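Lileden printed tablecloth, white and red: six weeks on the table

Filed under: Kitchen and dining
October 13, 2021

The Lileden is a wipe-down cover for a small to medium dining table. I bought the white one with the red New Year printing from Dufour in March, left it in a drawer, and have had it in daily use for 6 weeks.

Print first. The lettering is large, in a flat red, with one white character on a red panel and a cartoon dog in a scarf. Registration is good and the edges of the strokes are sharp. On my copy the red has not dulled after 26 wipes with a damp cloth and washing-up liquid. Turmeric left a faint mark on the white ground, which faded but did not go.

Folding creases took four days to drop out. A warm iron through a tea towel is quicker, on the lowest setting.

Grip is adequate. A glass fruit plate with pears on it stays put when knocked, and loose fruit such as apples and tomatoes does not wander on a level table. 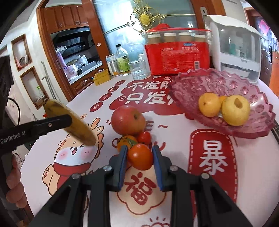 Rostislav Kováčik writes that his crept towards the window side by a finger's width each day until he put four clips on it, and that he would take a plainer pattern if Dufour stocked one, as the red competes with anything served on it.

Clips are not supplied. The Trista steel ones fit a top up to 26 mm thick; the Hirenier ones are looser and came off twice.

The hem is single-stitched and has started to lift at one corner. Recommended for everyday use, with clips, and with care around curry.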